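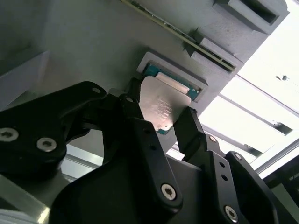

Processor with its metal lid, just under the gray fixture.

Lurkport Desktop Teardown Notes

Lurkport is a growing set of pictures and notes on taking ordinary desktop towers apart and putting them back together. We love these machines! They come open with a thumb, the parts are big enough to point at, and there is always one more clip than you remembered.

Version of 13 May 2018.

What's in it
- 2000 pictures, in folders by part: processor, memory, cards, drives, power supply, cables
- one plain text note per folder, with the part names we settled on
- a list of 20 words people mix up (socket and slot are the worst offenders)

Words we use
Lid: the metal cover on top of a processor. The small lettering on it often blurs in close shots, so please don't label a model from it.
Retention frame: the metal piece around the CPU socket, with its lever.
Drive cage: the metal housing for drives. The tray is a separate label.

Order of work
1. Lay the tower on its side and take the side panel off.
2. Find the socket, the memory slots and the power supply before touching anything — it makes the rest so much easier to follow.
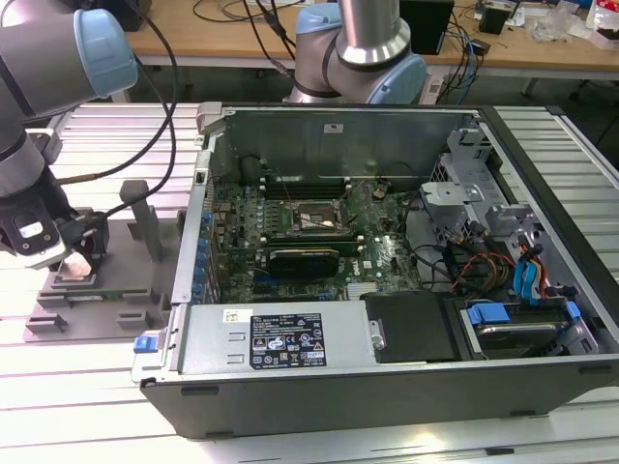 3. Note where each cable runs, color by color, then unplug.
4. Lift the processor by its edges and keep it off the bench.

Known gaps
Folder 7 has very few drive trays. The Transtead set, planned for December, should add 1000 more pictures, and we can't wait to sort them.

Folder names
Erninia holds whole towers, Schumacher holds single parts. Both names stuck early and we've grown fond of them.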